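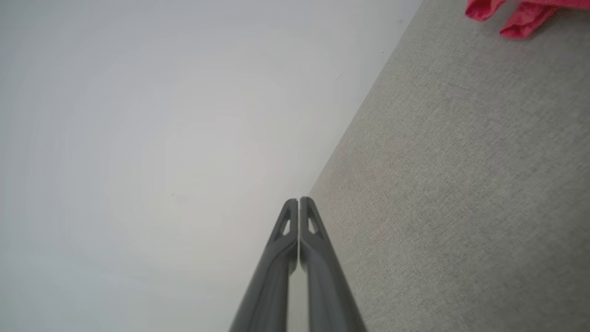
Zlata Horobets wrote to me in May that a written rule for folding a shirt with two robot arms is a waste of paper, and that any shop with good operators can get by on habit. She had read my earlier piece on pinch points and thought I was heading toward a rule book. I was, and I still am.

Her argument is a fair one. Cloth doesn't hold still for a rule. A shirt dropped on a table lands differently each time, and an operator who has done it for a month will pick the right corner without looking at a sheet. Put a sheet in front of her and she slows down. Zlata has seen this happen and so have I.

My trouble is with what goes on after the operator has done her work. Somebody else has to use the recordings. At Plevel, where I spent most of last year, we had 2335 recorded folds from the two-arm cells, and when we sat down to sort them we could not agree on which ones were good. Radymyr Chornovol wanted to keep any fold that ended with the garment flat. I wanted to drop every fold where a finger had dragged across the table. Stanisława Czerwiński asked what we meant by flat, and that took the rest of the afternoon.

We pulled 335 of them in the end. I could not tell you today why each of those went and the others stayed. The log says "bad grasp" for most of them. Bad grasp can mean the fingers closed on air, or on two layers when one was wanted, or on one layer when two were wanted, or that they closed fine and the cloth slid out later. Those are four different faults, and they need four different fixes.

So the first rule I would write is about words. Before anyone records anything, the shop should have a list of faults, with names, short enough to fit on one page. An operator should be able to pick one from the list in the time it takes to reset the garment. If she can't find a match, she writes what she saw in her own words and the list gets looked at later that week. None of this touches how she folds.

The second rule is about the start. Most of the shops I have visited are careful about how a task ends and loose about how it begins. Some operators shake the garment out first. Some lay it nearly square with the table and call it a random start, and their numbers look wonderful. I don't think they are cheating. If you have been at it since 7:30 in the morning your hands will lay a shirt down neatly whether you want them to or not. The rule should say how the garment gets to the table: held at one point, from a set height, let go, and left alone.

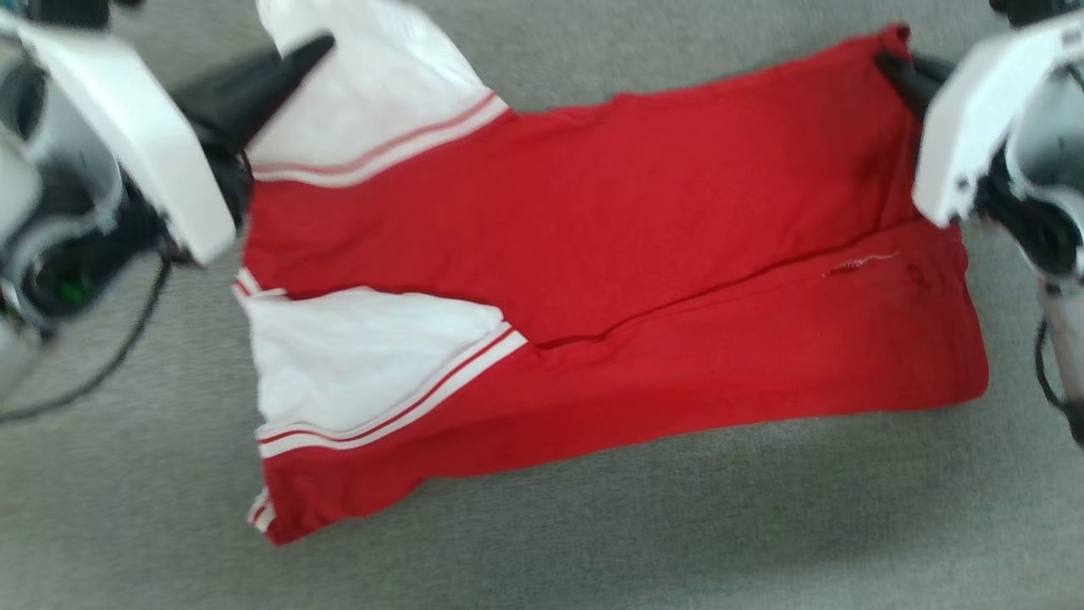 Grasp height is where I expect the most argument. A finger that comes in low picks up the cloth more often, and it also rubs the work surface. Over a few weeks the surface wears and the tips wear, and the grasp that worked in the first week is a different grasp by the sixth. Some teams handle this by changing the fingers when they look bad. I would rather see a fixed interval. At the Bodin site they change both pairs every 100 hours of running and write the date on a strip of tape inside the cabinet door. It costs them some fingers that had life left in them. It also means that when the results shift, worn tips are the first thing they can cross off.

Oksana Lysenko, in the comments under the last piece, said that a fixed interval is the kind of rule managers love and technicians ignore. I've worked with technicians who ignored it. In those places the spare fingers were kept in a locked room on another floor and you had to sign for them. Put the spares beside the cell and the interval gets kept.

Cables belong in the standard too. A loop of cable near a wrist will hang one way at rest and another way when the arm reaches across the table, and sooner or later it touches the cloth. When it does, the recording should be marked, even if the fold came out fine. People resist this one because it throws away folds that look good. I would mark them and keep them, and let whoever trains on the set decide. The marking has to be done at the cell, by the person standing there, and it should take one button.

There's a bigger objection, and Vsevolod Kravchuk put it to me better than I can. He thinks that if every shop follows the same sheet, every shop ends up with the same data, and the robots will be good at exactly one way of folding. He wants mess. He ran the Onura cells for two years with almost no written procedure, and the range of behavior in that set is wide. I have used it and it's good.

It is also the hardest set I have ever had to clean. Wide is useful when you know what varied. In the Onura recordings I can see that operators did different things, and for long stretches I can't tell whether they meant to. A short page of rules would have left them free to fold any way they liked and still told me which way they had chosen. I don't see that as a trade against variety.

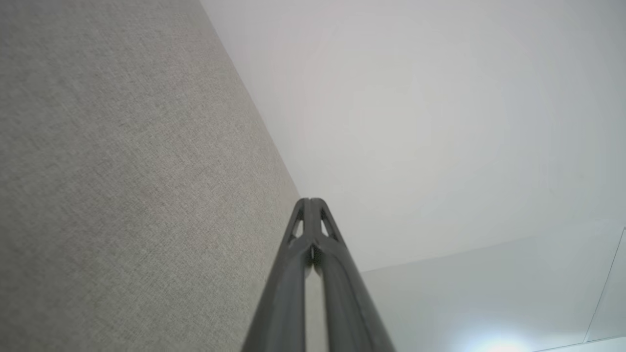 Gripper fingers nearly together, tips up.

That brings me to the check I care about most, which is also the dullest. At the start of each session, before any cloth is handled, bring the fingers together and look at them through the wrist view. Are the tips even? Is there a gap where there shouldn't be one? Save that view with the session. It takes less than a minute per arm. When we went back through the Plevel folds we would have paid a lot for a picture like that from each session, and we had them for three sessions only, all from the same operator, who did it out of her own habit.

I'll give Zlata that much. The habit came first and it was a good one. I would like it written down so the next operator does it too, and so that the person reading the logs a year later knows it was done.

Zoro, a small outfit that does linen for hotels, has asked to see a draft of the page. I've told them it will be one sheet, both sides. The fault list goes on the front. The start procedure, the finger interval, the cable button and the session check go on the back. If you run a cell and think something is missing, write to me before I send it, and tell me which of the other items you would take off to make room.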